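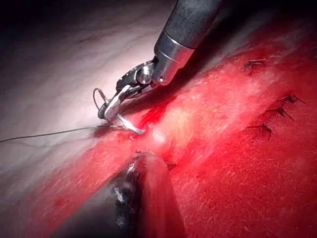 Curved needle at the red tissue, thread trailing off to the left

Knots slipping on closure, Clirero thread
Opened by: Edgars Ots
Opened: 12/11/20
Product: Clirero braided suture, 2 packs
Status: Open, waiting on Covanmont support

Hi all, me again (sorry!). I wrote in back in July about the packs being hard to tear open, and you sorted that out fast, so I'm hoping for the same luck with this one. My problem now is the knots. I've been working on short closures, a few separate stitches in a row, and the first throw keeps backing off before I get the second one down on top of it. By the time I've locked it, the edges have drifted apart and I've got a little gap that I then have to pretend I'm happy with.

It isn't every stitch, which is what makes it so annoying. Out of 30 knots I tied, 20 were fine. The rest either loosened on the first throw or sat up off the tissue like a tiny bow tie.

What I've tried so far

1. Shorter tail. I'd been leaving a really long one and thought I was tugging on it by accident every time I moved across. Cutting it back made the throws quicker, but the slipping stayed the same.
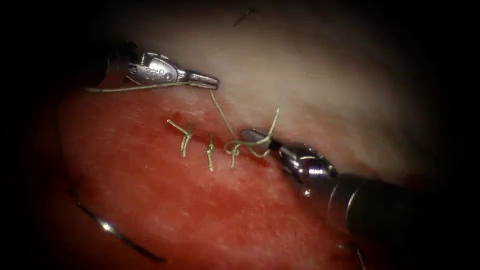
I did notice that I was pulling up and away when I snugged things down, so I switched to pulling flat, one end to each side of the incision. That helped more than anything else on this list! The knots lie down better and the edges meet. I still get the odd one that creeps, though, usually at the end of the row where the angle gets awkward.

2. Double first throw. Your leaflet suggests wrapping twice before the first pull, so I did a full row like that. It held, no complaints there, but it took a lot more pull to close it and on one stitch I bunched the edge up so badly I cut it out and started over.

3. Bites further from the edge. I'd been going in pretty close, so I moved out a bit and tried to bring the needle around on its own curve, with less pushing. The edges came together nicer and I wasn't fighting the first throw so much.
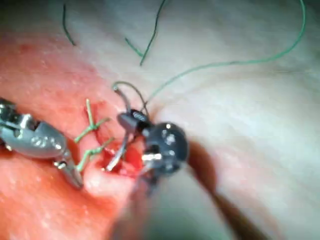 4. New pack. I opened the second one in case the first was a dud. Same feel, same slipping, so I don't think it's a bad batch. Both say 28 on the end flap, if that means anything to you.

5. Different thread. I borrowed a length of Luik from the next bench and tied the same knots with it. It's stiffer and I don't love it, but the first throw stayed where I put it. That's the part that makes me wonder about the coating on the Clirero.

Then there's the loop trouble, which may be a separate ticket (tell me if so and I'll split it). 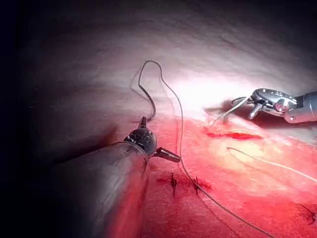

When I draw the slack through, the thread likes to stand up in a loop and then flop over the stitches I've already done. Twice it caught under an old knot and I had to back it out very slowly. I've started drawing it through in shorter pulls and laying the spare off to one side first, and that's calmer, if slow.

What I'd like to know

Is the double first throw what you recommend for Clirero every time, or only when the edges are under tension? And is there a version with less coating? I've got an order going in with Drurkumix soon and would happily switch if you give me the right item name.

I've kept both opened packs and can mail them over if you want a look.

Thanks,
Edgars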